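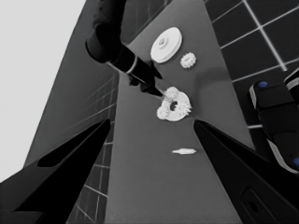

Helville, September 9, 2019

Pointed fingers or flat pads for small gears, and which camera view should I trust?

Ruth Flores

Hello all, long-time reader, first post, sorry if it rambles. I've got two arms set up in simulation over a grey table, and I'm trying to pick a gripper for a gear assembly job before any money gets spent. The job is small spur gears going on to a base plate, plus one big disc with a hub that I'm dreading. I've been running the Dindach fingers (the long pointy ones) because they came with the arm model and I was lazy. Next on my list are the Wegener ones with flat pads, which are stubbier and cost a fair bit more.

The trouble is I can't decide what I'm comparing any more! With the pointed tips I can get right in next to a gear without knocking its neighbour, and that's lovely. But in 7 tries at the same gear I dropped it three times, always while turning the wrist. The flat pads dropped nothing, only they shoved the gear sideways on the way in and I had to line up all over again. So which is worse? 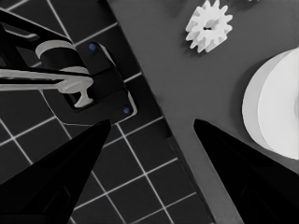

Camera choice is my other headache. I've been steering mostly from the wrist view as I like seeing my own fingertips, and I've got so used to it that I hardly look at the others. It's great for aiming. What it's rotten at is showing what's next door: I'll have the white gear up between the tips and the top of it is already out of view, and the big disc is half lost off to the right. If I back away to see them both, the teeth get too small to judge. Do people put up with this, or drive from a fixed camera and only use the wrist one for the last bit?

I'm on the Cleltano controller with everything at default, if that matters. Both arms, same settings. Happy to try anything that doesn't involve rewriting the lot.

Mostly Solder

Hi Ruth, welcome! I did a very similar comparison back in May and went round in the same circles, so here's where I ended up.

First thing, split your drops from your nudges. A drop is usually the grip, a nudge is usually the approach, and if you put both under "failed" you'll swap fingers for no good reason. Your pointed ones are dropping on the turn, which sounds to me like there's very little finger touching the gear, so it pivots. Try gripping lower, and slow the wrist right down (mine was set far too fast and I blamed the fingers for weeks). If it still pivots after that, fair enough, go for pads.

For the pads, come down from straight above and open them only 5 mm wider than the gear. Mine were opening all the way and clouting everything on the table.

On cameras, I drive from the front and I'd never go back.

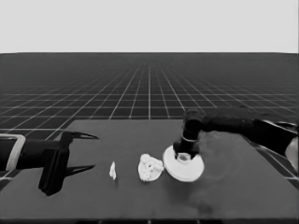
Render: Ruth Flores, front camera, default lighting

I nicked that one out of Ruth's follow-up as it makes my point for me. The right arm is down on the hub of the disc, and you can also see where the left gripper is, which you'd want to know before moving either of them. Look how close the lumpy white piece is to the disc, too. I'd be happier with a good bit more room there, pads or no pads. Move your parts apart for the comparison and push them together again once you know which fingers you're keeping.

The front view won't tell you much about depth, mind. All the white bits look as if they're standing in one row. I use it to get over the part, then flick to the wrist view for the last stretch down.

gearwhittler

Just buy the pads. Pointy ones are for picking things out of holes.

Ruth Flores

Thank you both! Slowing the wrist has helped loads already, so I'm keeping the pointed ones in the running for now. I've swapped to the front camera for the big moves as well, and it feels very odd, like driving somebody else's car. Another from the front, with more space to the right of the middle part:

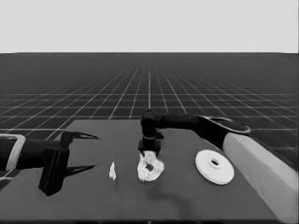 Front view: left gripper open, right arm over the middle part, disc off to its right.

Mostly Solder, did you ever change the grip force on the Cleltano, or leave it alone? I can find the setting but not the units.

Mostly Solder

Left it alone. I never found the units either. If you do, please post them!

2,063 views

Related posts
Wegener pads: can you trim them?
Cleltano drops the second arm after a restart
Wrist camera too close, everything blurry
Best way to space parts for a pick test

We use cookies to keep you signed in and to remember your settings. OK / Change settings

Contact us | Copyright 2019 | Back to top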